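Filed under: Home & DIY > Walls and ceilings > Paint and finishes

Can you really paint over a bumpy wall and make it look flat?

We moved into a rented unit in Otmont and I want the walls smooth before the shelves go up. A bloke at the trade counter swears two coats of Turix "levelling" paint will hide the lot. I have my doubts.

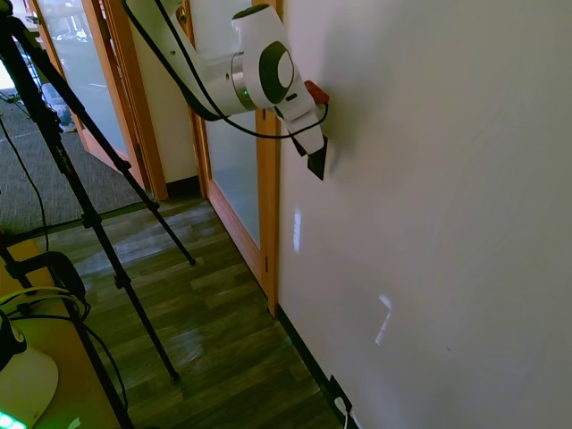
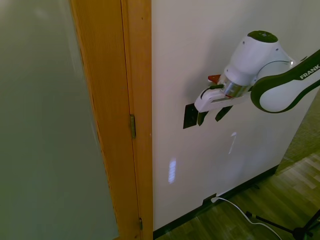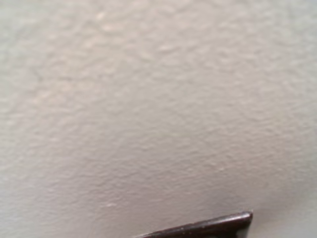

He says no sanding, no filler, done in a day. The tin costs 30 quid, and I'd need two at least. What I'm dealing with is the sort of rounded, orange-peel bumps in the close-up, off-white, and I can't see how anything that goes on with a roller fills dips like that. Has anyone tried it, or is it just thick emulsion with a fancy label? The landlord is fine with whatever I do so long as it's left tidy.

asked May 2019

Reply 1
Thick emulsion with a fancy label. I used Turix in a hallway and the bumps were still there, only shinier. Any paint that claims to level a wall is levelling itself, over the same lumps. Get a skim coat.

Reply 2
I'd be wary of "get a skim coat" as well, unless you can plaster or know what you'd be charged. I had three quotes and the dearest was more than double the cheapest for the same room.

Wash a patch first and find out what's on it. If the paint is sound, knock the tops off with 80 grit on a pole, wipe down, prime, then pull ready-mixed filler across with a wide blade. I used Biltar, 9 tubs for one room, and the tub said I'd need far fewer. Two thin passes beat one thick one. Let it dry overnight whatever the packet claims.

Cover any wooden door frames before you sand. Dust gets into the grain and round the hinges and you'll be at it with a toothbrush. And if the building is old, get the paint tested for lead before you touch it.

Reply 3
Delacroix lining paper, 13 rolls, wouldn't do it again. Seams showed by winter. Matt paint and a lamp that doesn't shine along the wall did more for me.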